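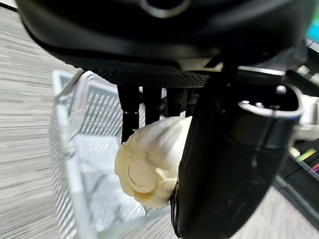 Seed drying room, Tinstead, progress to end of February. Walls done, floor done, door hung (finally). Still waiting on vents. Need something that lets air through and keeps the weevils and mice out, and Wayne Mellor and I have gone round in circles on mesh size. Where we've got to: dark perforated panel, fine grid of tiny holes, same sort of thing as the band in the photo, set low on the north wall. Chicken wire is out. Asanka Herath is pricing it.

Money. Grant was 3370. Spent so far 2000, nearly all on the room itself — timber, insulation board, plaster, the electrician's first visit. Receipts went over by email, shout if the electrician's one didn't open, it wouldn't on my phone. The rest is put by for vents, the dehumidifier and jars. No overspend expected but the dehumidifier we wanted has gone out of stock and the next one up costs more. Will ask before buying.

Seed. 13 varieties saved from last season, mostly beans and peas, plus a leek that Lorna Soriano has kept going on her plot for years. All in paper bags in Lorna's spare room for now. Not ideal, the room gets afternoon sun, so the blinds stay down. Germination test on the oldest beans was poor. We'll retest on fresh compost before writing them off. The peas came up well, both trays.

Growers. Four plots signed up to grow for seed this year. We said we'd have more by now and we havent. The problem is space, people don't want to give up a bed till the pods go brown. Jhun Ignacio has suggested half beds and I think that will shift it. He's putting a notice on the gate.

Training. First evening session went ahead, 7pm in the hut, on cleaning and labelling. Good turnout for the weather. Second one is on isolation distances and squashes, which is where everybody goes wrong (me included). Gerardo Mangubat is leading it, handouts being typed up now.

Next: vents in, electrician back for the socket, shelves up, then move the seed accross from Lorna's. Room should be in use before the first sowings. Can you let me know if the next payment needs a fresh form or if the old one will do?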